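How to budget for a gripper before you sign

Vendors like to quote the arm and whisper the rest. Start with the tooling. Vurkico lists its two-finger gripper at $3,000, and the Tistum mount is a separate line.

Ask for a simulation with your own part in it. Empty fingers prove very little.
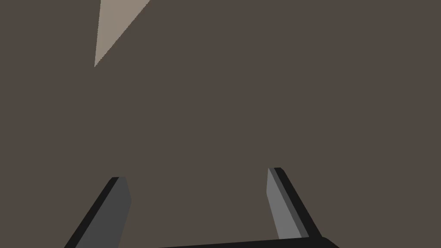
Simulated view down the fingers, open, nothing gripped.

Next, get the spares price in writing – fingers wear. I budget 2 sets per cell and 48 hours of integration labor, then hold the order until 3 quotes are in.

2 comments | 3 shares

Related:
Soler feeders: lease or buy?
Reading a Govalier service contract

Contact | Back to top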